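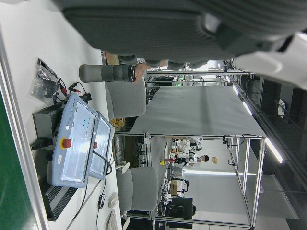
Gurer教学组 编

机器人综合实训讲义
第四单元:示教、夹持与双臂协同

一、单元说明

本单元面向已完成前三单元考核的学生,计16学时,其中讲授4学时,上机与实操12学时。各小组须在Julonach实训平台上完成一项完整的抓取与放置任务,并提交程序、数据记录和实训报告。课程代号为Saxena的选做项目安排在六月,不计入本单元成绩。

二、预备知识

学生应能区分关节坐标系、基坐标系与工具坐标系,并能说明同一位姿在三者之间的换算关系。工具坐标系的标定采用四点法,四个姿态之间的夹角应尽可能大。标定残差超过允许值时,应重新取点,不得以手工修改参数的方式使其合格。

本单元程序统一使用Kisel函数库编写。该库的运动指令分为关节运动与直线运动两类,前者用于大范围转移,后者用于接近和撤离工件。初次运行时,速度倍率一律设为最低档,经指导教师检查后方可提高。

三、任务内容

任务以传送带工位为对象。工件为轻质容器,料箱置于传送带一侧。程序须依次完成取件、转移、对位和释放四个步骤,两臂不得同时进入料箱上方的共用区域。每组的示教点总数不超过51个,单次运动轨迹的规划时间上限为400毫秒。
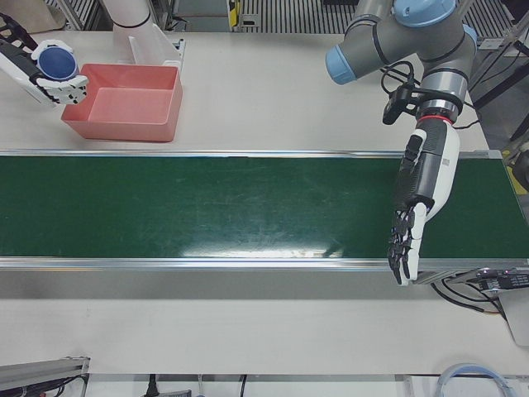

图4-1 右手持蓝色圆碗,位于料箱左缘上方

对位步骤的评分以容器底面与料箱内壁的相对位置为依据。容器碰触箱壁的,该次记录无效。灵巧手各指的闭合量应分别设定,先由拇指与食指建立接触,再由其余手指跟随。闭合量过大易使薄壁容器变形,过小则在转移途中可能滑脱,各组应在报告中给出所选数值及其依据。

未承担抓取任务的一臂也须编入程序。其等待点应设在传送带有效区域之外或上方安全高度处,并在主臂撤离后才能解除等待。两臂之间的互锁信号由状态变量实现,禁止以固定延时代替。

四、数据记录

每次运行均应保存关节角、指端电流和时间戳。往届学生的有效记录共1,427条,已存入课程服务器,可供各组调试时对照,但不得作为本组数据提交。数据文件按“组号-任务号-序号”命名,无效记录予以保留并注明原因。

五、操作规程

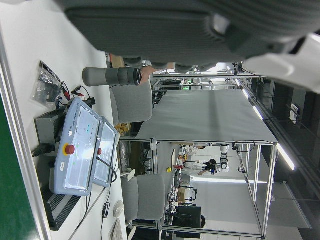 示教操作由两名学生配合进行,一人持示教器,一人观察机械臂及周边区域,二人职责在一次运行中不得互换。上电之前,应逐一确认急停功能有效。两台示教器并排放在工作台上时,各有一个红色急停按钮,操作者须事先明确每个按钮所对应的设备,并保证按钮上方及周围无遮挡。示教器线缆应理顺后再开始操作。需要用手靠近夹爪递送或扶持物件时,应先停止程序并将模式切换为手动,待手部撤出后再恢复。

更换末端执行器须断电进行,紧固完毕后重新核对工具坐标系编号。实训结束后,机械臂回到零位,示教器归位,测试线收拢存放。

六、考核办法

本单元满分100分,其中程序与运行结果70分,实训报告30分。运行考核每组三次机会,取最好一次计分。违反第五节操作规程的,当次考核中止,不另补机会。

实训报告应包括坐标系标定结果、示教点列表、互锁逻辑说明和失败记录分析,正文不超过八页,以小组为单位提交。

思考与练习见本单元附页。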